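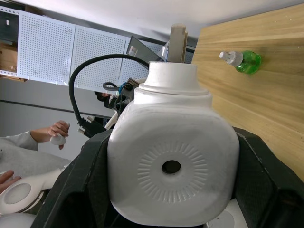 Wrist housing between the gripper fingers, with the hand controls at left.

Garnell opened its workshop to visitors for an afternoon in December, and I went mainly to see how they look after their two-arm bench cell. The tour started at 2. Intan Wattimena, who keeps the cell running, took our group.

The cell is called Skukosis. It is driven by hand: one person holds the controls and the arms follow. The shop uses it for sorting and packing small parts, and every unit that has been through it gets a line in the log. The last entry when we were there was number 2343.

Most of the talk was about the wrists. Wattimena said the wrist housing is checked every 400 hours of running. She starts with the cable, which loops over the housing in a wide arc. The loop has to be long enough for a full turn of the wrist and short enough that it doesn't catch on the other arm. She runs the joint slowly from one end to the other and watches the connector the whole way. If the pins take any side load, the loop is tied again.

The fingers come next. The black ones we saw had light scratches and some wear along the edges. She leaves marks like that alone and changes a finger when the gripping face is no longer flat. A new pair takes her 56 minutes, most of it spent on alignment. The bolts are tightened a little at a time, left and right in turn, and the grip is tested on a gauge block from Clorum before anything else is picked up.

Somebody asked about cleaning. The white covers are wiped with a damp cloth at the end of a shift. Spray goes on the cloth and never on the joint, as the covers are not sealed around the collar.

The hand controls are zeroed each morning. Kılıçarslan, the firm that supplied the mounts, wanted this done once a week, but Wattimena found the left side drifted sooner than that.

Coffee was upstairs afterward. Parking is at the back of the building, and the entrance is through the side door.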